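February, early start, coffee at the bench

Big day for the regimental history project. The Quezada trunk is finally open! The hinge on the left side gave way with almost no persuading (a drop of oil, a night's rest), and the paper inside is in far better shape than I dared hope. One muster roll, a bundle of letters tied with bootlace, a mess account book, and a company photograph glued to board so badly warped it could hold soup.

Muster roll first. It covers a labor company raised in the spring of 1918, and there are 70 names on it, every one legible once I got the raking light down low. The clerk had a lovely round hand and a terrible habit of abbreviating home towns. "Carside" is written out in full only once, on the second leaf, and after that it is "C'side", "Csd" and in one case a plain C with a squiggle. I had been reading the squiggle as Camden for two weeks. Index cards for the B through F surnames need redoing, sorry all.

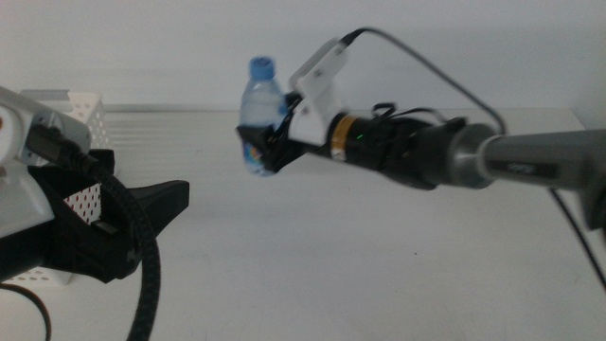 ## Letters

Eight letters, all from the same man to his sister, and they are wonderful. He was a stevedore at the docks and then a cook, and he writes about the unloading as if it were a ball game, with scores. His gang against the gang on the next pier, crates per shift. The best figure he gives is 2640 for one night, underlined twice, and I believe him, or at least I want to. Would be worth checking against the port returns if we can get the film reel on loan again.

He also has a word I have never met before: "dirkisness". It comes up twice. First time: "there is a Dirkisness over the men since the mail stopped." I read it as darkness, then as a slip for briskness (which would turn the sentence upside down), and now I lean toward a family word, something his sister would have known. Transcribing it exactly as written, capital D and all. Please don't tidy it in the typescript!

The ink on letter three has gone brown and haloed at the folds. Flattened it under blotters and the light weight, left it alone, went off and did the account book.

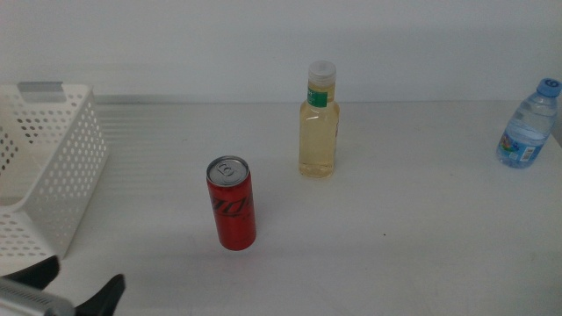 The account book is dull for pages and then suddenly isn't. Somebody in the company was running a small collection for a man in hospital, and the names of the givers match the muster roll nearly one for one. That gives us a second source for the spellings — and for who was still with the company by the fall, when the roll goes quiet. I got so absorbed I missed lunch.

One page has "Driritis" in the margin next to a purchase of lemons. Could be a patent remedy, could be a joke about trench food. Hanne Ojala thinks joke. She read the whole page aloud in the voice of a mess sergeant and I have to say it was persuasive.

Photograph: not touching it yet. Up to 5 days in the humidity chamber before we even think about lifting it off the board. The back has pencil on it, I can see the tail of a signature where the corner has sprung.

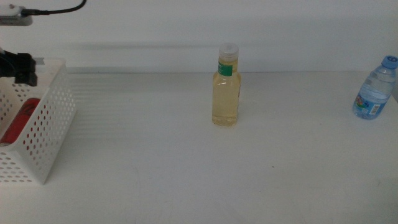
**Regimental History Workshop, Paper and Transcription Team**

To do, in no special order:

- Redo the B to F cards with Carside in full
- Scan letters one and two, both sides, color target in shot
- Ask about the port film reel
- Compare the hospital collection names with the roll, surname and initial only for now
- New blotters, the old stack is shedding
- Find out whether the sister kept the name Quezada after she married

Letter four starts on the back of letter three, by the way, so keep them in the same folder. I'll start there in the morning.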